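Fórum Automação em Casa e no Comércio
Tópico: Máquina que ensaca compras já existe?
Outubro de 2024

leandro_cabello escreveu:
Tenho um mercadinho e recebi proposta de um braço da Gotero para ensacar no balcão. Pedem 2.000 por mês. O vendedor garante que ele lida com qualquer sacola. Alguém já viu funcionando com sacola de pano?

begoña.p escreveu:
Vi em junho, na loja da Mateos. Com caixa rígida vai bem. Com pano, de 9 tentativas acertou 3. A boca da sacola fecha e ele solta o produto do lado de fora.

tekle_a escreveu:
Discordo um pouco. Se a sacola ficar presa num suporte com a boca aberta, o problema diminui muito. O erro é querer que a máquina trabalhe igual a gente.

leandro_cabello escreveu:
O serviço é este, Tekle: 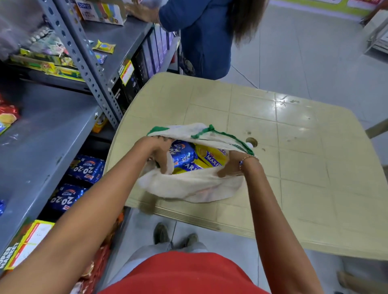

Biscoito na sacola de pano: uma mão segura a borda, a outra entra.

Suporte eu até coloco, mas cada cliente traz uma sacola de um tamanho.

siwoo_s escreveu:
Duas mãos fazendo coisas diferentes ao mesmo tempo. O modelo da Gotero tem um braço só, então peça o teste com as suas sacolas antes de assinar.

tekle_a escreveu:
Concordo com o teste. Continuo achando que com suporte ajustável dá. E pacote de biscoito é fácil de pegar.

begoña.p escreveu:
Fácil de pegar e fácil de quebrar. Eu esperaria.

leandro_cabello escreveu:
Marquei demonstração para terça. Levo as sacolas e conto depois.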